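The woman who looks after the rain records at Plolley has been reading the gauge at nine every morning for 14 years. She asked not to be named, mainly because her brother still tells people he does it.

"He did it for a while after Dad," she said. "Then he moved to Jilemcombe and I was the one left with the key to the shed."

The gauge stands in a fenced square behind the old butter factory, well clear of the trees. Her father put it in when the first one rusted through. She walks down from the house, pours off the night's rain, reads it to the nearest fifth of a millimetre and writes the figure in a ledger with a pencil. Ink runs, she said, and biros give up in winter.

The ledgers go back to her grandfather's time. Most are the same green cloth kind, bought from a stationer in Rosenthal that closed years ago. After that the family used whatever was in the newsagent. One year is written in a school exercise book.
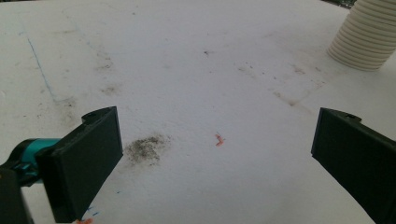 She said people assume the wet years are the ones worth looking at, but she gets more questions about the dry ones. Farmers ring up before they buy stock. A man building a dam wanted every November she had.

"I told him he could come and copy them out himself," she said. "He did, too. He sat there two days and had his lunch with us."

The wettest year in the books came to 2,015 millimetres. The driest was 619. She remembers the dry one well, as the creek stopped running below the bridge and they carted water for the house. What she remembers about the wet one is mould on the shoes.

Missing a day bothers her. If she goes away, a neighbour takes the reading and leaves it on a slip of paper under the sugar tin. Twice the slip has gone astray, and both times she wrote the next morning's total with a bracket around the pair of days.

"You don't split it up and guess," she said. "Dad was firm on that. If you don't know, you leave it as two days."

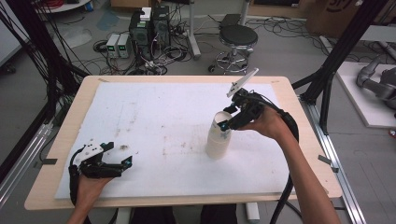 There was a stretch in her grandfather's time when the figures looked too low. She worked out later that a pepper tree had grown up on the western side and was catching some of the rain before it reached the gauge. He cut it down in the end. His note in the margin says only "tree gone".

Other margin notes cover frosts, hail, a calf born in the road and the price of chaff. Her own run more to frogs and the first swallows. She didn't set out to keep those, but she likes having them to look back on.

She has typed up the books as far as her father's second ledger, working in the evenings over winter. His sevens look like ones. Where she can't decide, she checks the day against a diary her aunt kept at Cirkalum, over the ridge, which usually says whether it rained.
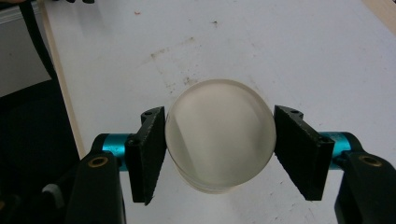

Asked whether the rain has changed, she was careful. Summer storms seem heavier to her and the autumn break seems to come later, but she said she would want to finish the typing before she put that to anyone.

"I've got opinions about it," she said. "The books might not agree with me."

Her niece has shown some interest in taking over and has done the reading during the school holidays. She is accurate but tends to sleep in - the ledger has a few entries marked 9.40.

The morning we spoke there had been a light shower before dawn. She had it down as 1.2.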